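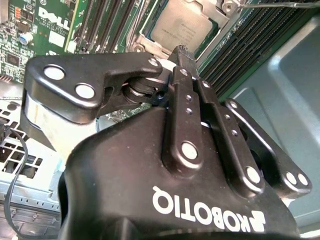 Where Do Old School Computers Go?

A project report by Ynyr Hopkin, Martim Brandão and Ilango Subramaniam
Supervisor: Rui Amaral

How we got started

Our project began with a locked storage room behind the library. Martim went in looking for a projector cable and came back out talking about towers stacked up to the window. They had been taken out of classrooms over the years, and as far as anyone could remember, no decision had ever been made about them. We had been hunting for a topic for two weeks, and by lunchtime we had one!

We wanted to find out what happens to desktop computers when a school is done with them, and whether our own school could do better. We split that into two questions. First, how many of the machines in storage still worked, or would work with a small repair? Second, would people in our town want them?

We started in September and gave ourselves one term.

Counting what we had

There were 28 desktop towers in the room, plus a crate of keyboards we decided to leave out of the study. Each tower got a paper tag with a number and a row in our spreadsheet. For every machine we wrote down the model, the memory, the kind of drive, and what happened when we pressed the power button.

We learned quickly that "broken" is a word people use loosely. Several computers had a sticky note with "dead" written on it and started up on the first try. One had nothing wrong with it except a loose power cord. Others made a string of beeps, and we got pretty good at looking up what the beeps meant (Ilango can now tell a memory fault by ear and is very proud of it).

The most common problems were memory modules that had worked loose in their slots, flat clock batteries, and failed hard drives. The first two are cheap and easy to deal with. You unplug the machine, lay it on its side, open the panel, and touch bare metal on the case before you reach in. A memory module comes out when you open the clips at the end of the slot, and it goes back in only one way around, with a firm push until the clips close.

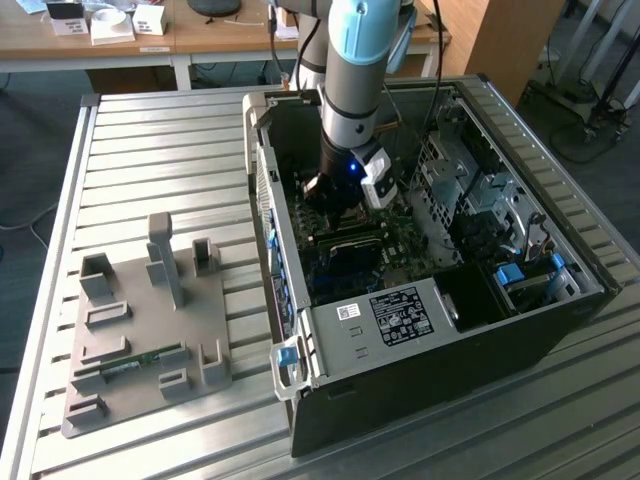

The failed drives were harder, mostly on account of privacy. A school computer may have grades, letters home and all sorts of other things saved on it, so we were not allowed to hand on any drive that had been used in the office. Our supervisor kept those separately. The classroom drives were wiped with a program that writes over the whole disk, and this was by far the slowest part of the project – we would set one going at 8:30 in the morning and it would still be running after the last bell.

After all the testing, 5 of the towers could not be saved with the parts we had. We took out whatever was useful and put the rest aside for recycling. The others all reached a working desktop. That was a much better result than any of us had guessed, and there was some cheering in the hallway.

Asking the town

For the second question we wrote a short survey and printed 600 copies. We left them at the library, the bakery on Veloso Street, the health center and the sports hall, and we sent one home with every student in the two youngest grades. We got 418 back, which amazed us. Our math teacher had warned us to be happy with a quarter of that!

The survey asked whether there was a computer at home, who used it, and whether the household would accept a used one. We also left a blank space for comments, and the comments turned out to be our favorite part. A lot of people told us their children did homework on a phone. Some older people said they would love a computer if somebody would sit with them for the first hour. One person only wrote "Does it have Solitaire?"

We should be fair about the weak spots here. People who already care about computers were probably more likely to fill in the form, and leaving copies at the library means we heard more from people who go to the library. If we did it again we would knock on doors in at least one neighborhood and compare the answers.

A visit to Dorura

Custódio Loureiro runs Dorura, a small repair and recycling shop near the train station, and he gave us a whole afternoon. He walked us through how he sorts a delivery: working machines on one side, good parts in bins, and everything else separated into steel, aluminum, plastic, circuit boards and cables. Batteries go in their own container right away.

He also pushed back on one of our ideas. We had planned to give away every computer that turned on. He asked us how long a family would put up with one that takes six minutes to start. We went home, timed ours, and moved the slowest ones to a different list. Those could still be good for typing practice or for a class that wants to learn how a computer goes together.

What we would like to happen next

We have asked the school to let us run a pick-up morning, with a one-page guide in each box and a student on hand for questions. Ilango has drafted the guide and Martim is drawing the pictures for it. We would also like the storage room checked once a year, with our spreadsheet kept up to date by whoever takes over the project.

Thank you to Mr. Amaral for the keys and the patience, to Custódio Loureiro for his time, and to everyone who filled in a survey. The answer to the Solitaire question is yes.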